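Frequently asked questions: working beside the shelf robots
Nonthorpe stores, staff pages
Last changed 2026-10-07

Who may work at the same shelf as a robot?
Anyone who has done the short course and signed the sheet in the back office. Agency staff must do the course also, even if they did a similar one with another company.

How much distance must I keep?
When the robot is moving from one place to another, 90 centimetres from any part of it. When it stands at the shelf and only the arms are working, you may come closer, but only in shared mode. The mode is written on the tablet, and you should read it there each time before you step in.

May we both fill the same shelf?
Yes, in shared mode. Agree first which products are yours. It is best to divide by product and to keep your hands out of the space between its gripper and the shelf edge. With crisp tubes and other round packs this needs more care, as they stand close together and people reach across without thinking.

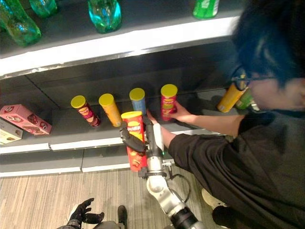
Serpil Yüksel wrote to us that the rule about dividing by product is good on paper, but on a delivery morning the cases come mixed and she ends up reaching over the arm anyway. She asks if it could be divided by left and right.

It could, and the Tustden store does so since March. You may choose either way, but both of you on the shift must use the same one, and it must be entered on the tablet before the work begins.

What if the robot is holding something and I think it will drop it?
Let it drop. Do not try to catch it or take it from the gripper. Press pause, wait until the tablet shows "held", and then pick up the product.

Is there a rule about clothes?
Long sleeves are allowed if they are close to the arm. Lanyards and loose scarves must be taken off. Shoes must be closed.

Do I have to report a light touch?
Yes, every contact, also when it did not hurt. Use form 771. Annelies Vanhove reads all of them and will answer you within two working days.

Can I move the robot by hand?
Only after pause, and only by the forearm. Never pull on a cable.

Whom do I ask if my question is not here?
Write to Annelies, or call extension 300 during opening hours.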